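16 Dec 2023

Training diary, week three back

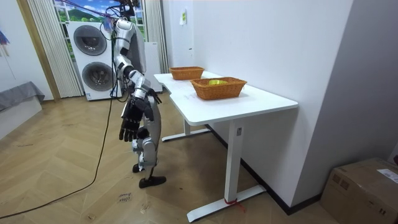
The white desk, and the robot standing beside it.

Swam this morning at Erkberg. Got in at ten to seven and had a lane to myself until half past, when the aqua class people started coming through and the noise went up. 1,475 metres in total. It should have been 1,500 but I lost count on the last block and climbed out one length short, and I only worked that out in the changing room when I went back over the sets.

Warm-up was slow front crawl with a bit of backstroke. Then the main set Reto Kuster gave me, which is short repeats with plenty of rest between them, then some kicking with a board, then easy swimming to finish. The kicking is still my worst part. My legs are weak from the months of doing nothing and my ankles don't bend the way they used to. Reto says to keep it short and do it every time, so I do it every time and dislike it every time.

Left side felt tight where the scar is, mostly when I breathe to the right. It eased off after the warm-up. No pain afterwards, just a pulling feeling when I bent to put my socks on. I wrote it in the clinic book as well as here so that Dr Fawzy can see it.

Weight this morning the same as yesterday. Blood pressure a bit up on yesterday but within what they want. Tablets at eight and eight, on time both ends. I have moved the evening alarm to the kitchen clock after missing the phone one last week. Drank two litres by mid-afternoon, then had to find a toilet at the bus station and pay for it.

Clinic was the day before yesterday and I haven't written it up yet, so it goes in now. Ghizlane Fawzy had my bloods back while I was in the room, which has not happened before. Creatinine is steady. She is happy with the level of the main drug and is bringing it down by a small step, and I go back for another blood test to see how that settles. I asked her about the games in April and she didn't say no. What she said was that swimming is fine, that I need to stay away from anything where I could be hit in the stomach, and that she wants two more sets of steady results before she signs the form. The form needs her signature and the stamp from the unit. I have left it with the desk so that it is already in my folder when the time comes.

She also asked whether I was sleeping. I said mostly. I am awake at four a fair amount, and hungry with it, which is the steroids. I have been having toast and going back to bed. She said toast was all right.

I should put down what I have entered, as I keep being asked and giving different answers. 50 metres freestyle, 100 metres freestyle and 50 metres backstroke. Three events. Leobardo Tapia wants me in the relay as well, but the relay is at the end of the second day and I don't know how much I will have left by then. I have told him to put me down as reserve. He has put me down as swimming. We had a short conversation about this and he said he would change it.

Leobardo had his transplant eleven years before mine and has been to these games several times. He is in the age group above me and still quicker than me over 50 by a good way. He rang on the way back from work to talk about rooms. The team is staying at a place called the Holemari, ten minutes on foot from the pool, and we can share a twin, which brings the cost down by nearly half. I said yes. He snores, he told me so himself. I will take ear plugs.

Money. The entry fee is paid. Flight not booked yet and I don't want to book it until the form is signed. The kit is being paid for by Benmoussa, the bakery, who also do the cycling club's shirts. Said Samir went in and asked them, and they agreed on the spot. We are to send sizes by the end of the month. I have put medium, though I was a large before I was ill and the steroids may take me back there. Said thinks I should put large and tie it in. It is a tracksuit, there is a cord.

Said is doing the table tennis. He is on dialysis three times a week still and trains on the days between. He was at the hall last night and he looked grey, but he played for forty minutes and beat the boy he was playing. Afterwards he sat on the bench with his coat on for a good while. He has been on the list for two years now. We don't talk about it much. He asked me how the swimming was going and I told him about the kicking.

Bought new goggles, Skaso ones, from the shop by the pool. The old pair had been leaking on the right eye and I was stopping every few lengths to empty them. The new ones left deep rings round my eyes that were still there at lunch, but no water came in. I need to loosen the strap one notch. Kept the receipt.

Met Ashraf Mansour for tea at three. He had the early shift and was falling asleep in his chair. He has offered to drive me to the airport in April and I have accepted. He also wanted to know whether I had written to the donor's family yet. I haven't. I have started the letter four or five times. The nurse gave me a sheet with advice on it: first names only, no places, keep it simple. I have it in the drawer with the drafts. The one I like best is the shortest, and says that I am well, that I have started swimming again, and that I think of them. I would like to be able to say that I have raced, but that may be an excuse to put it off. Ashraf said to send the short one now and another one after April. The nurse's sheet says you can write more than once. I will look at it again tomorrow when I am less tired.

Food today: porridge, banana after the swim, cheese sandwich, two biscuits at Ashraf's, chicken and rice. No grapefruit in anything, I check the juice labels now. Left the prawns in the freezer again. I don't know why I bought them, I'm not supposed to have them unless they're cooked right through and I don't trust myself at it.

Times, for the record. Reto timed one 50 freestyle at the end of the session earlier this week, from a push and not a dive. 41 seconds. Before I was ill I could go under 33 without thinking about it. Last month I couldn't have done a 50 without stopping. He wants 38 by the games. I have not dived off a block since the operation and have to ask the clinic about that, as it didn't come up. Put it on the list for next time:

Diving, yes or no
Flu jab and the other jab, same day or apart
Can I take something for the cramp in my calf
Letter for the airport about the tablets

Tomorrow is rest. Walk to the allotment and back if it's dry, otherwise the stretches on the mat. Swim again the day after, same set, and count the lengths properly. Reto says to move a peg along the edge of the towel for every hundred. I have pegs.

Tablets taken, eight o'clock. Bed at half nine.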